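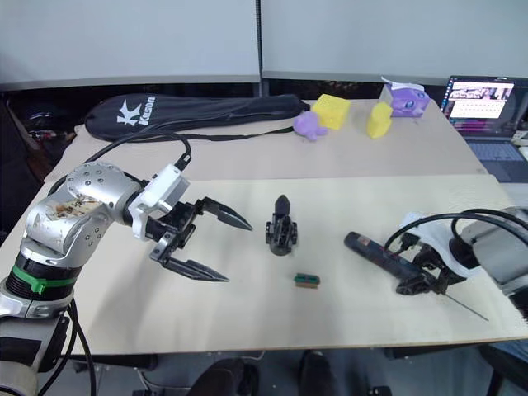 Figure 1. Worktable, Rowbotham Building.

Clancombe College > Student Work > Materials and Making > Project Reports

Paper from the Pond: Making Writing Paper out of Cattails and Corn Husks

Final report, submitted Apr 17, 2025

1. Why paper?

Our project started with a walk past Otton Pond in the fall, when the grounds crew had just cut back the cattails and left them in big heaps beside the path. We had been reading about early papermaking for another class, and we kept coming back to the same question: could you write a decent letter on that stuff? A lot of handmade paper projects start with old newspaper or office scraps, and those are fun, but the hard part (getting fiber out of a plant) was done years ago in a mill. We wanted to begin with the plant.

We picked two materials. Cattail leaves were free and there were more of them than we could ever use. Corn husks came from the dining hall, which goes through a surprising amount of corn in the first weeks of the fall semester and was happy to fill a bin for us. The husks also have a nice reputation among hobby papermakers for giving a crisp, slightly see-through sheet.

2. A little background

Paper is plant fiber that has been separated, floated in water, and caught on a screen. As the water drains the fibers settle on top of each other in a mat, and as the mat dries they bond together without any glue. Nearly all of the work goes into getting to the point where the fibers will float freely. Leaves and stems are full of other things, including a tough substance called lignin that holds the plant stiff, and if too much of it stays behind the sheet turns brown and brittle.

The usual way to loosen the fiber is to cook it in something alkaline. Old recipes use wood ash. Many modern ones use lye, which we were not allowed to handle, so we used washing soda. It is milder and takes longer, but you can buy it in the laundry aisle.

3. What we did

Cutting and soaking. We dried both materials for several weeks on racks, then cut them into pieces the length of a thumb joint. Each batch began with 400 grams of dry plant, weighed on a Prostico kitchen scale. The pieces soaked overnight in a lidded bucket. (Use the lid. Wet cattail has a smell that travels down a hallway.)

Cooking. We simmered each batch in a stainless steel pot with washing soda until a piece could be pulled apart lengthwise with no real effort. Husks reached that point in an afternoon. Cattail needed a second session the next day, and the cooking water came out the color of strong tea both times. Afterward we rinsed the fiber in a mesh bag until the water ran clear.

Beating. This was everyone's favorite part! We beat the wet fiber on a board with wooden mallets, folding it over and starting again each time it spread out. We tried a blender too, and it saved our arms, but it chops the fibers short. To test whether a batch was ready we shook a pinch of it in a jar of water and held it up to the window. If it drifted like a cloud, it was done. If there were clumps, back it went.

Forming sheets. We built our mold and deckle from picture frames and window screen. You dip the pair into the vat, lift it level, give it a gentle shake in each direction, and let it drain. Then the wet sheet is rolled off onto a damp felt, which is called couching. Our early sheets tore, folded, or slid off in a lump, and we got much better once we learned to press down one long edge first and rock the mold over in a single movement.

Pressing and drying. The stack of felts went between boards under a pile of textbooks. Some sheets were then brushed onto a window to dry and others were left on their felts.

4. Results

By the end of the spring we had 65 finished sheets that were whole enough to test. They are not all pretty, but every one of them is paper, and we still find that pretty thrilling.

Color. Husk paper came out a warm cream, close to the color of the dried husk. Cattail was a greenish tan at first and faded toward straw after a few weeks on a sunny shelf. We did not bleach anything.

Feel. The husk sheets rattle when you shake them. They are hard and smooth, particularly the window-dried ones, which took on the shine of the glass on one side. Cattail sheets are softer and thicker, with visible strands running through them.

Folding. We folded narrow strips back and forth along the same crease until they parted. Hand-beaten cattail did best by a clear margin. Blender-beaten husk was the weakest and sometimes cracked on the first fold. Our strips were cut by hand and the sheets varied in thickness, so we would treat this as a ranking and nothing finer.

Writing. Pencil worked on everything. Ballpoint worked on husk but snagged in the cattail strands. Fountain pen ink spread badly on both until we brushed the sheets with thin gelatin, let them dry, and tried again. After that the husk paper took a crisp line, and we wrote the cover letter for this report on it.

5. Problems and what we would change

Sheet thickness was our biggest headache. Each dip takes fiber out of the vat, so the sheets get thinner as you go, and we were too slow to top it up. A simple fix would be to add a fixed scoop of pulp after every sheet.

We also blended the materials only once, near the end, with equal amounts of each. That sheet had the strength of the cattail and a good bit of the husk's smoothness, and we really wish we had started there. It deserves a whole project.

Timing matters as well. Cattails cut in June would be greener and softer than our fall leaves, and we suspect they would cook faster. There is a patch on the north side of the pond we already have our eye on.

Related reports
Dyeing Wool with Onion Skins and Walnut Hulls
Cold-Weather Lime Plaster: A Test Wall
Reading the Old Field Boundaries at Clancombe
Beeswax, Soy, and Tallow: How Candles Burn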